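Flurnine arm, build gallery: fingers and cutlery
Posted Sun 5 July by Homa Jafarzadeh

Flurnine is the table-clearing arm Babak Tabrizi and I are putting together on shared bench space at Kundham. The base and the first three joints were covered in the previous gallery. This one is for the gripper end.

The fingers are on their third revision. Revision one was a flat parallel pair, adequate for mugs and useless for anything thinner than a pencil. Revision two had a tapered tip and flexed under load. The current fingers are printed in black at 21 mm wide at the root, with a stepped tip and a rubbery pad on the gripping face. The pads are glued on and treated as consumables. We cut them 16 mm long and replace both whenever one starts to lift.

Grip force is limited in software by motor current. Tabrizi wrote the controller and favours a low ceiling; I have raised it twice for cutlery. A fork handle gives the pads very little area to work with, and the centre of mass moves well away from the pinch point if the pick is made near the end. The arm tolerates this at low speed. Above that the fork rotates in the grip, and the wrist has no way of sensing it — the only check is the camera, which looks forward past the fingers.

The camera bracket is the part I would redo. It is held by two M3 screws and has to come off before the finger cartridge can be changed, so the extrinsics are recalibrated every time. A hinged version is drawn up on the Mirkell board and should be printed by October.

Remaining on the list: strain relief at joint 6, a quieter supply fan, and a proper home position. Files are on the workshop share under flurnine/gripper, revision 7 of the assembly.
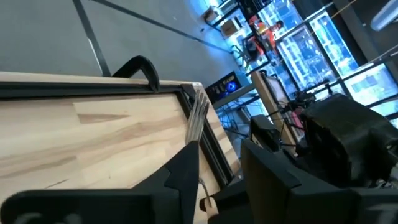 2 min read

Fork held by the handle, tines up, at the corner of the black-railed board. The tan pad is in contact with the handle between the two fingers.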